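3. Naming the teacher: succession and kinship in short lives of religious teachers

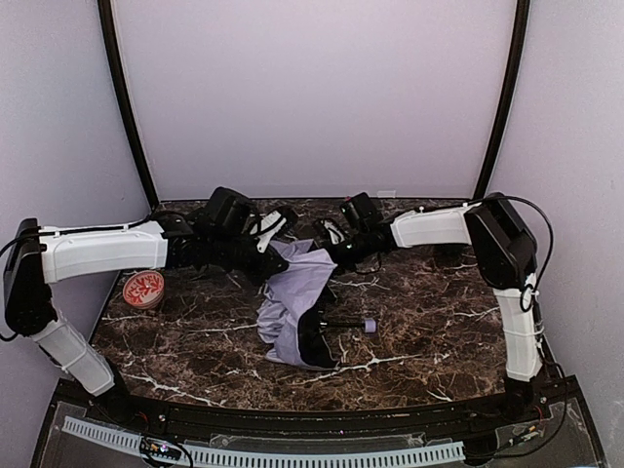 Figure 1. Two robot arms, with white links and black joints, over a dark brown marble-patterned tabletop.

3.1 Material

The analysis in this section uses the printed memorial notices held in the Maruyama collection, supplemented by the loose leaflets that Seneviratne and Minami copied at Tranar. A notice was admitted if it gave the life of a single religious teacher, ran to no more than four printed pages, and was issued by a body with which the teacher had a formal connection, such as a seminary, temple, congregation or burial society. Longer biographies were set aside even where they were plainly the source of a notice. The working set is 200 notices, catalogued under the Dateo scheme and checked against the originals in August by Shota Chiba.

The notices come from several traditions and were written for readers who already knew a good deal. Titles are abbreviated, places of study are given by town alone, and the names of senior figures often appear without any identifying phrase. This is a difficulty for the cataloguer but is useful evidence in itself. A writer who gives only the personal name of a teacher is assuming a readership for whom that name needs no gloss. Where the same notice was reissued for a wider audience, the gloss is usually the first thing to be added.

3.2 Order of relations

Each notice was coded for the order in which it introduces the subject's relations: parent, teacher, parent-in-law, patron and predecessor in office. Only the first mention of each was counted. A teacher who was also a relative was coded under both headings, with the term used by the notice recorded separately.

In 91 notices the teacher is named before any parent. Most of these are leaflets issued by a house of study, and the pattern holds whether the leaflet was printed soon after the death or for a later anniversary. The remainder begin with a parent or omit the teacher altogether. Notices issued by congregations tend to open with the father, give the place of birth, and reach the teacher only when the subject leaves home.

The parent-in-law is a less regular figure. He is named in 38 notices, and in nearly all of those he held an office that the subject later took up, shared or declined. The marriage is reported as part of the career. Wives are named in fewer of these notices than one would expect from the attention given to their fathers, and daughters appear chiefly through the men they married. Kiss has argued, in a paper that dealt with a smaller and older group of leaflets, that the omission reflects the source used by the compiler, which was commonly a register of appointments. The present material supports him in part. Where a compiler cites family letters, the wife is more often named and sometimes quoted.

3.3 Verbs of instruction

The verbs used for study fall into two groups. The first is institutional: the subject attended, entered, enrolled at or completed a course in a named house. The second is personal: the subject sat before, served, received from or was taught by a named person. Translation has blurred the line in places. Munasinghe, who prepared the working translations, kept a single English verb for each verb in the original wherever the sense allowed, and her list of equivalents was followed in the coding.

Personal verbs cluster around one teacher. A notice may list four or five men under whom the subject studied, but the stronger verbs - served, received from - are normally kept for one of them. This teacher is seldom the first in time. He is most often the person whose office, method or book the subject went on to continue, and the choice of verb is the means by which the notice makes that claim without stating it. When two notices of the same subject were issued by rival houses, the list of teachers may be the same while the strong verb moves from one name to another.

A clear case is the pair of leaflets catalogued as Wutell 4 and Wutell 5. Both give the same birthplace, the same early tuition from the father and the same period of study away from home. Wutell 4 says that the subject attended the lectures of the head of the house and served an elderly assessor who lived nearby. Wutell 5 reverses this. The leaflets agree on every date, and the second reprints whole sentences from the first, so the change cannot well be put down to a slip in copying. Minami has suggested that the compiler of Wutell 5 was himself a student of the head of the house. The leaflet is unsigned and the point can't be settled from the text.

3.4 Dates and the age at appointment

Dates are given by a religious calendar, a civil calendar or both. Where both appear, the religious date comes first and is given to the day, while the civil date is often only a year. Conversion errors are frequent at the turn of the year. Following Chiba's practice, the religious date was taken as primary and the civil date was used only to resolve a damaged or missing reading.

Age at first appointment needs more care. Several notices call the subject a youth at the time, in the manner of accounts of early promise generally, but the dates that can be recovered do not always bear this out. The word seems to mark the gap between the subject and his colleagues on the same court or council, and it was not used here as evidence of age. A similar caution applies to statements that the subject refused a post several times before accepting. Refusal is a courtesy of the form. It was coded, but it was treated as historical only where a letter or minute confirms it.

3.5 Limits of the coding

Two limits should be noted. The first is that houses of study printed more than congregations did and kept their printing better, so the share of notices in which the teacher comes first is likely to be too high for the form as a whole. The second concerns reprints. A reprint with changed wording was counted as a new notice, and a reprint with changed spelling alone was not. Seneviratne and Kiss coded the doubtful cases independently and differed mainly on notices in which a title had been raised - from teacher to master, for example - with no other alteration. These were counted as new. A raised title alters the standing of everyone named beside it, and in a form this brief such a change may be the whole purpose of the reprint.

The full coding sheet and Munasinghe's list of verbs are to be deposited with the Maruyama collection in 2025.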